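Gallery: the Riltell packing helper at Ilow

Last updated July 14, 2018

Riltell would like to rent you a two-armed robot with legs that packs and unpacks bins. The monthly price we were quoted is 1514 euros, with setup and one day of training on top, and the sales sheet calls it "a full member of the team". We run a small parts store, so we read that line twice and then asked to see one at work.

They sent us to their demo space at Ilow. We were there for two sessions in June and came back with plenty of notes and a fair number of doubts. One picture is up so far and the rest will follow once Riltell has agreed to them. The notes are in no special order.

The bin job is the one on the front of the brochure. Things go into a bin, things come out of a bin, and the machine is meant to cope with whatever it meets. The word used on the day was "mixed goods". To us, mixed goods means a bag of washers, a length of hose and something in torn bubble wrap. Cardboard boxes are the polite end of our trade, and a good deal of the demo was cardboard boxes.
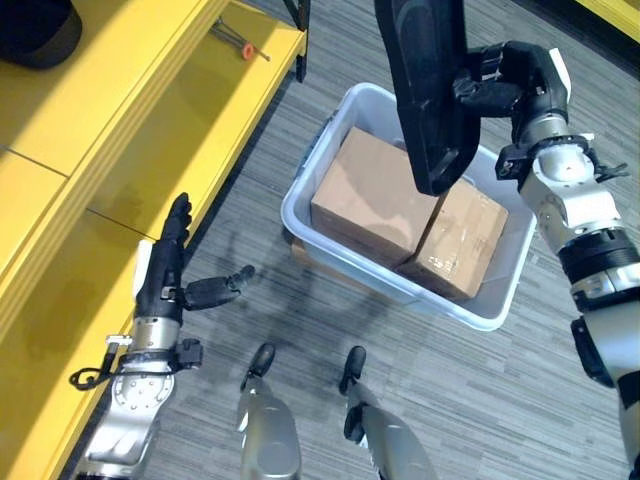 Two boxes in the white bin, with the right gripper holding a flat black panel over it. One of the boxes has clear tape across its top.

We asked what the hands can lift and were given a figure for both arms together, close to the body. We asked for one arm, stretched out, and were told it would be in the full data sheet. The full data sheet comes after you sign the trial agreement. Make of that what you like.

Speed is another sore point. The brochure says 447 items a shift but doesn't say how long a shift is, or what counts as an item. If a box with 21 packets inside is one item, fine, but then we'd like our own packers counted the same way.

The fingers we did like. They are jointed, and they look a good deal more useful than the suction cups on the Dmytriv unit we tried before, which hated anything dusty. Whether they last is a different matter. Spare hands are sold in pairs only, even if you have worn out just the one.

Floors: the demo space has carpet. Ours is painted concrete with a drain in it and a slope towards the door. Riltell says this is "within scope". We have asked for that in writing.

The trial runs for 5 weeks and you pay for all of them. Ivine offers a shorter one on its fixed arm, which has no legs and costs less, and for a job done at one bench we still can't see what the legs are for. We haven't signed anything. If the data sheet turns up, its lifting figures will go on this page.

Comments (4)

packingbench: Same answer on the lifting figures when I asked. I did sign, and the sheet is two pages long.

oldstores: Never mind the robot, what's the call-out charge? Ours from another firm was cheap until it stopped.

tapeandlabels: I think you're a bit hard on them. Boxes are most of what we ship and I'd happily hand that over. The price is daft though.

packingbench: @oldstores first visit free, then it's by the hour including the drive.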